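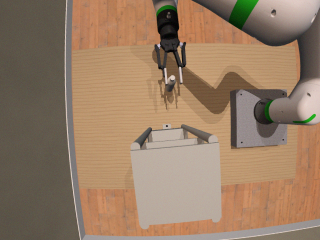 Vista de simulación: la pinza negra, abierta sobre la clavija, y en primer término el mueble claro.

**Un error de unidades anula el límite de fuerza en una célula de montaje de muebles**

Última actualización: 17:40

Clekgate ha suspendido las pruebas físicas de su célula robotizada de montaje de muebles tras registrar un fallo en el control de fuerza durante la inserción de clavijas. El brazo siguió empujando con la pieza ya apoyada contra el borde del orificio y no se detuvo hasta que intervino la supervisión de par de las articulaciones, un nivel de protección independiente del programa de montaje. No hubo heridos. El recinto estaba cerrado y los enclavamientos de la puerta funcionaron según lo previsto.

El incidente se produjo en diciembre en la nave de ensayos de Tradetti, el fabricante de mobiliario para el que se desarrolla la célula. Quedaron dañados la clavija, el panel receptor y una de las almohadillas de la pinza. La inspección posterior del brazo no encontró holguras en la muñeca ni deformación en la brida de la base, aunque el equipo permanecerá sin tensión hasta que se complete una nueva calibración.

Según el informe técnico entregado a Tradetti, la secuencia afectada consta de 8 fases, desde la aproximación a la clavija hasta la retirada de la pinza. El fallo apareció en la fase 5, la de inserción guiada. En ese punto el controlador abandona el seguimiento estricto de posición y pasa a un modo de cumplimiento, en el que la fuerza de contacto debe determinar si la herramienta avanza, corrige lateralmente o retrocede.

La clavija llegó al orificio con un desplazamiento lateral respecto al eje. Un error de esa clase figura entre los previstos y la rutina dispone de una búsqueda en espiral para corregirlo. La búsqueda no llegó a ejecutarse. El programa no reconoció el contacto y mantuvo la orden de avance durante 815 milisegundos, hasta el corte por par excesivo.

**Newtons leídos como milinewtons**

La causa inmediata fue una discrepancia de unidades entre dos módulos. El entorno de simulación Brokitness, empleado para generar y validar las trayectorias, exporta los umbrales de contacto en milinewtons. El módulo de control instalado en la célula física los interpreta en newtons. El umbral cargado en el controlador resultó ser mil veces superior al calculado, de modo que ningún contacto posible en esa operación podía alcanzarlo.

El archivo de parámetros incluía un campo de unidades, pero su lectura era opcional. Si el campo faltaba o tenía un formato desconocido, el importador aplicaba el valor por defecto sin emitir aviso. Una actualización reciente del exportador había cambiado la etiqueta de ese campo. El importador dejó de reconocerla y siguió adelante.

La simulación no reveló el problema. Los ensayos virtuales utilizaban los umbrales en memoria, sin pasar por el archivo exportado, y las 300 inserciones de la última tanda concluyeron dentro de tolerancia. El conversor que conecta ambos entornos solo interviene al desplegar el programa en el equipo real, y su prueba automática comprobaba que el archivo existiera y pudiera abrirse. No comparaba los valores antes y después de la conversión.

«Los resultados de simulación eran correctos para los parámetros que se simularon», indicó Cường Hồ, responsable de validación de Clekgate. «El controlador recibió otros. El procedimiento de despliegue no exigía demostrar que los dos conjuntos coincidían, y esa omisión es nuestra».

**Agarre descentrado**

El informe examina también el desplazamiento lateral de la clavija, al que atribuye un papel secundario. La pinza de dos dedos cierra de forma simétrica respecto a su eje. Cuando la clavija no se encuentra centrada entre las almohadillas, una de ellas entra en contacto primero y arrastra la pieza hasta que la otra la alcanza. Si la clavija tiene poca adherencia con la superficie de apoyo, el centrado suele ser suficiente. Si la fricción es mayor, la pieza puede inclinarse durante el cierre y quedar sujeta con un ángulo residual.

En el modelo virtual, el coeficiente de fricción entre la clavija y el tablero era constante. El tablero de ensayo de Tradetti presenta veta marcada y una rugosidad que varía con la dirección. El informe recoge mediciones en ambos sentidos y concluye que la diferencia explica parte de la inclinación, sin descartar una contribución del desgaste de las almohadillas. Una de ellas quedó dañada en el propio incidente y no permite una comprobación fiable.

Clekgate precisa que un agarre inclinado no constituye por sí mismo una condición peligrosa. Con el umbral correcto, el primer contacto con el borde habría activado la búsqueda y, agotada esta sin éxito, el brazo habría retrocedido hasta la posición segura. El ensayo se habría contabilizado como inserción fallida.

**Actuación de las protecciones**

La supervisión de par detuvo el movimiento mediante una parada de categoría 1, con frenado controlado y posterior retirada de la alimentación de los accionamientos. La pinza conservó la presión de cierre, comportamiento previsto para evitar la caída de piezas. En este caso dejó la clavija atrapada entre las almohadillas y el panel, con energía elástica acumulada en el conjunto.

El operador solicitó el rearme desde el puesto exterior. El sistema lo rechazó porque el par residual seguía por encima del nivel admitido. El personal aplicó entonces el procedimiento de liberación manual, que prevé bloquear la alimentación, sostener el brazo y abrir los frenos articulación por articulación. Al liberar el codo, el brazo retrocedió de forma brusca un tramo corto. Nadie se encontraba en su trayectoria.

El documento califica ese retroceso como el aspecto del suceso con mayor potencial de lesión, por delante del propio exceso de fuerza. El procedimiento vigente no indicaba un orden de apertura para brazos detenidos en carga ni obligaba a aflojar antes la pinza. La nueva redacción incorpora ambos puntos y fija una zona de exclusión alrededor del codo mientras exista par residual.

**Medidas correctoras**

Clekgate ha modificado el importador para que rechace cualquier archivo sin unidades explícitas. El controlador aplicará además un tope absoluto de fuerza por herramienta, almacenado fuera del programa de montaje y modificable solo con credenciales de mantenimiento. Un umbral superior al tope impedirá el arranque del ciclo y generará una alarma.

La prueba de despliegue leerá los parámetros ya cargados en el controlador y los comparará con los de la simulación. Antes de la primera inserción de cada turno se ejecutará también un contacto de verificación contra una probeta instrumentada, a velocidad reducida. Si el brazo no se detiene dentro del margen fijado, la célula quedará bloqueada.

En el entorno virtual se introducirá una fricción variable con la orientación de la veta y se ampliará el intervalo de posiciones iniciales de la clavija, con casos en los que esta quede más próxima a una almohadilla que a la otra. Las tandas anteriores no se darán por válidas para la aceptación de la célula y deberán repetirse leyendo los parámetros desde el archivo exportado.

El equipo de Brokitness ha confirmado el cambio de etiqueta y lo ha añadido a las notas de la versión, donde no constaba. La etiqueta antigua volverá a admitirse como alias durante un periodo de transición cuya duración no se ha comunicado.

**Otras instalaciones**

Clekgate ha revisado las demás células que comparten el mismo importador. En la planta de Huỳnh, dedicada al ensamblaje de cajones, el archivo cargado procedía de una versión anterior del exportador y los umbrales eran correctos. La instalación mantiene la producción, con las actualizaciones de software congeladas y el tope absoluto ya activado.

Tradetti ha pedido una segunda revisión del análisis de riesgos antes de autorizar nuevos movimientos con el brazo en tensión. La revisión abarcará el comportamiento de la pinza tras una parada y la posibilidad de abrirla desde el exterior del recinto. Clekgate considera viable esa función, aunque advierte de que exige comprobar primero que la pieza sujeta no pueda caer ni salir proyectada.

La sustitución de la almohadilla y del panel está prevista antes de la calibración. Las partes no han fijado fecha para reanudar las inserciones.

Noticias relacionadas
- Tradetti amplía la nave de ensayos para el montaje automatizado
- Huỳnh incorpora el control de par en la línea de cajones
- Brokitness cambia el formato de exportación de trayectorias
- Liberación manual de brazos en carga: puntos que revisar en el procedimiento
- Desgaste de almohadillas en pinzas de dos dedos: criterios de sustitución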